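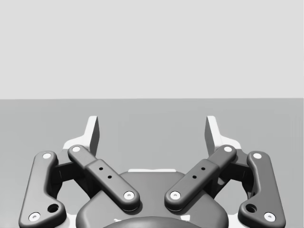
Adhesive pot life, second batch

Notebook index | Previous entry | Next entry | Bench log

March 24, 2017

Mixed the Zesex two-part epoxy again, same ratio as the November run. Resin lot 759, hardener from the tin Nevzat Karaca opened. Weighed into a paper cup, stirred by hand for 2 minutes, scraped the sides, stirred again.

Pot life to first stringing: 71 minutes. The November batch strung at 60. Shop temperature was lower this time, so the direction is right, but I did not log the temperature in November and can't correct for it. Thermometer now lives on the shelf above the scale. Leave it there.

Lap joints, beech to beech, in the Geren clamps. Surfaces sanded along the grain and wiped with acetone. Squeeze-out even on all the joints except the one at the window end, where it came out on one side only - jaw probably out of parallel. Marked that joint W and keeping it out of the average.

The Akbulut filler is still clumping. Sieving helps, but the fines float on the resin and take a long time to wet out. Next time add filler to the resin alone, let it stand, then add hardener. Stirring it into the full mix wastes working time and pulls in air.

Cure: leave clamped overnight, no heat. Nevzat wants a postcure on half of them. Fine, but only after the first set is broken, otherwise we change two things at once.

To do:
- shim or replace the bad clamp jaw
- order cups, unwaxed (wax showed up in the last bond line)
- copy November weights into the bench log
- check whether the hardener tin needs a new lid seal - skin forming at the rim

Last updated by N. Karaca, lot number corrected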